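## 4. Montar y dejar a punto las mesas blancas

Si has llegado hasta aquí, ya tienes las patas atornilladas y los tableros boca arriba (si no, vuelve a la sección 3, que yo te espero). Ahora viene la parte que a mí más me gusta: colocar las mesas Uton en la sala, nivelarlas y dejar la superficie lista para trabajar. Se hace en una mañana, con calma y con café, pero el café lejos del tablero, por favor.

Vas a necesitar:

- un nivel de burbuja, cuanto más largo mejor
- cinta de carrocero
- dos paños de microfibra limpios, uno para húmedo y otro para seco
- jabón neutro y agua templada
- la llave que viene en la bolsita de las patas
- un metro
- otra persona, al menos para los pasos 1 a 3

> **Precaución:** no arrastres las mesas por el suelo. Las patas regulables se doblan por la rosca y luego no hay forma de enderezarlas. Lo sé porque doblé una en la sala Talavera el primer día y estuve toda la semana con un cartón debajo.

### 4.1 Colocación

1. Marca en el suelo con cinta dónde va la esquina de cada mesa. Yo marco solo las esquinas de delante, con una L bien visible, y me olvido de las demás.
2. Levantad la primera mesa entre dos, uno por cada lado corto, y bajadla sobre las marcas. Agarradla por el bastidor y nunca por el canto del tablero.
3. Traed la segunda y dejadla detrás, hacia la pared. Comprueba antes que cabe: en Talavera teníamos 179 cm de hueco entre el pilar y el armario, y Wian Venter lo midió tres veces porque no se fiaba de mi metro (hacía bien, le falta la punta).
4. Pasa la mano por debajo de los tableros y asegúrate de que no queda ningún cable pillado entre una pata y la pared.
5. Date una vuelta entera a las mesas antes de seguir. Si tienes que meter tripa para pasar, muévelas ahora, que todavía no has nivelado nada.

Un detalle sobre la orientación. Las Uton tienen los dos cantos largos iguales, así que da lo mismo cuál quede hacia ti, pero si uno de los tableros trae algún arañazo del transporte, ponlo en la fila de atrás. Con un tablero tan claro se ve todo, y el de delante es el que vas a mirar ocho horas.
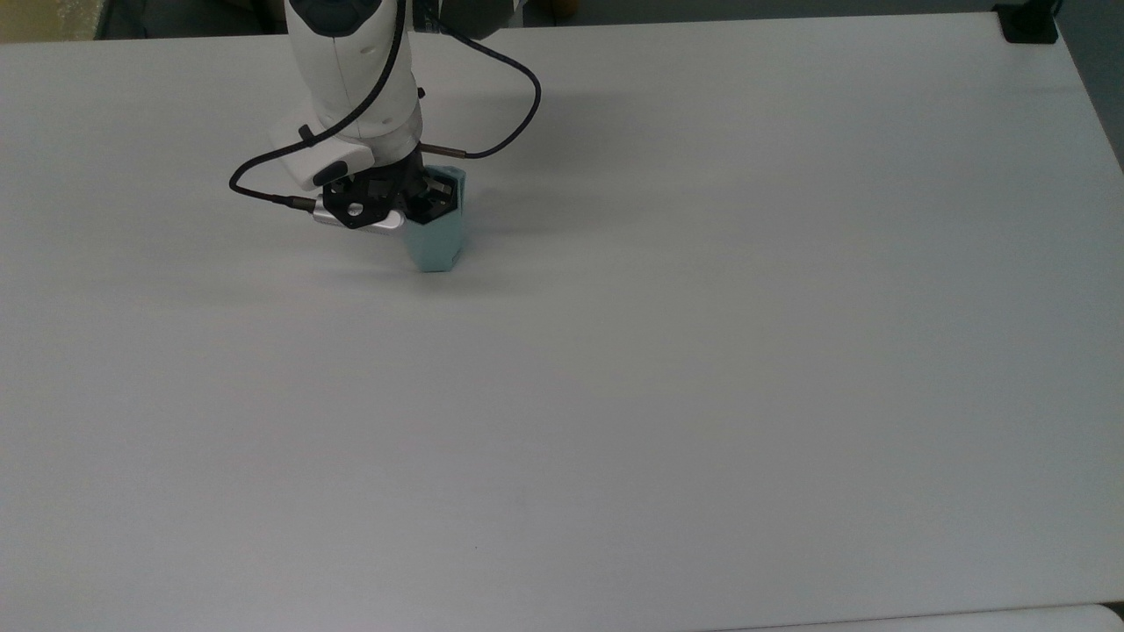
Otra cosa que conviene decidir ya es la luz. Con un foco directo encima, el blanco deslumbra y acabas con los ojos como tomates. A mí me funciona mucho mejor la luz del techo repartida, sin flexos, y si hay una ventana cerca, un estor claro a media altura. Liya Feyisa prefiere trabajar con el estor bajado del todo y también va bien -- es cuestión de probar un par de días antes de taladrar nada.

### 4.2 Nivelado

1. Apoya el nivel en el centro del tablero, primero a lo largo y después a lo ancho.
2. Busca la esquina más baja y gira el pie de esa pata hasta que la burbuja se centre. Poquito a poco, media vuelta y mirar.
3. Repite en las cuatro esquinas. Sí, al tocar la última se te moverá la primera, es así siempre.
4. Apoya las dos palmas y carga el peso en cada esquina. Si baila, todavía hay una pata en el aire.
5. Aprieta las contratuercas con la llave. Firme, sin colgarte de ella.
6. Haz lo mismo con la otra mesa y, al terminar, pon el nivel en las dos y compara.

> **Nota:** revisa el nivelado a los pocos días. El suelo vinílico cede un poco bajo los pies y en junio, con el calor, el nuestro cedió bastante más de lo que yo esperaba.

### 4.3 Limpieza del tablero

Los tableros vienen con una película de fábrica que no se ve, pero se nota: pasas el dedo y chirría. Hay que quitarla antes de pegar cinta o de marcar nada encima.

1. Moja el primer paño en agua con unas gotas de jabón y escúrrelo muchísimo.
2. Pásalo en franjas rectas, de un lado al otro, sin hacer círculos.
3. Seca enseguida con el segundo paño, sobre todo en las esquinas y en el canto.
4. Míralo agachándote, con los ojos a ras del tablero. Si aparecen velos, repite solo en esa zona.

> **Precaución:** nada de acetona, lejía ni estropajo verde. El acabado se queda brillante a parches y eso ya no vuelve. Para una marca rebelde, Rhea Manalo usa una lija al agua de grano 3.000, bien empapada y sin apretar, y a mí me convenció. Prueba antes en la cara de abajo.

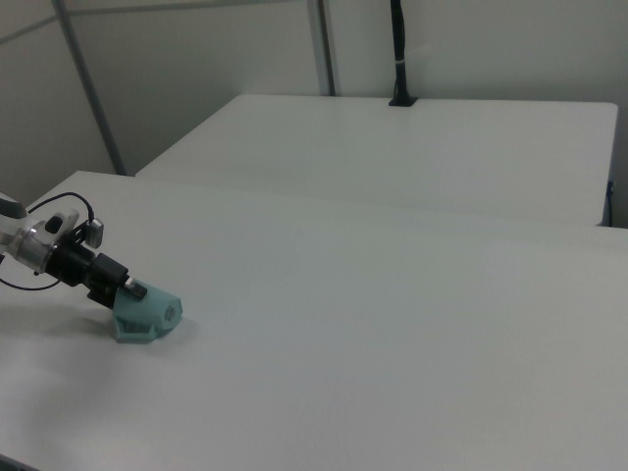
Alinear las mesas entre sí es lo último, y lo dejo para después de limpiar porque siempre se mueve alguna. No hace falta que se toquen ni que formen una superficie continua. Lo que yo busco es que el canto largo de la de atrás quede bien recto cuando lo miras desde tu sitio, cruzando la sala casi en horizontal, como aquí, y con la del fondo algo más retirada. Fíjate también en el lateral derecho de esa mesa, donde hay una pieza oscura pequeña cerca del borde: antes de mover un tablero repasa siempre los costados y mira qué hay puesto, que luego vienen los enganchones con la manga. Para corregir, levanta un extremo, desplázalo un dedo y vuelve a mirar desde tu sitio.

### 4.4 Comprobación final

- [ ] Ninguna mesa cojea al cargar el peso en una esquina
- [ ] Las contratuercas están apretadas
- [ ] No quedan velos ni restos de jabón
- [ ] Se puede pasar por todos los lados sin rozar
- [ ] La cinta del suelo está retirada (si la dejas meses, el pegamento se queda ahí a vivir)
- [ ] La llave está otra vez en su bolsita

Apunta la fecha en la hoja de montaje y firma al lado. La nuestra lleva la firma de Marilou Quiambao y la mía, con un 29/09/2022 escrito tan torcido que parece que lo hicimos encima de una mesa sin nivelar.

Si después de todo esto un tablero te sigue bailando, no le pongas cartoncitos todavía y pasa a la sección 5, donde explico cómo cambiar un pie regulable sin desmontar la pata entera. Ten a mano la llave y una linterna.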